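Giving up the news feed for a month
15/10/2022

I stopped reading news on a screen in July, and I meant to write this up sooner. Sabine Grube had done the same thing the year before and kept telling me to try it, so I did.

Before I started, my phone said I was opening news apps 74 times a week. Most of those visits lasted less than a minute. I could not have told you in the evening what I had read in the morning.

What I did

I deleted two apps and took out a subscription to the Callitz paper, which comes by mail a day late. I read it over breakfast for 20 minutes. If something big happened, my sister Mareike called me. She called once, about the bridge.

The first week was dull. I kept reaching for my pocket in the checkout line. By the second week I had gone back to a library book I left off in the spring, and I was going to bed earlier.

The hard part was work. I write at home, and a browser tab is always one click away. What helped was finishing for the day at a set time and leaving the computer alone until morning.
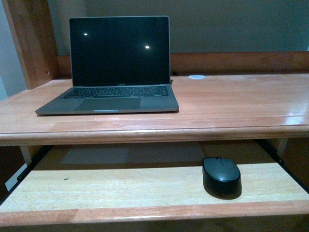
What I kept

The paper, for one. I still like the local pages and the letters. One of the apps is back on my phone, but I only look at it after lunch, for 10 minutes. My subscription runs out next month and I plan to renew it.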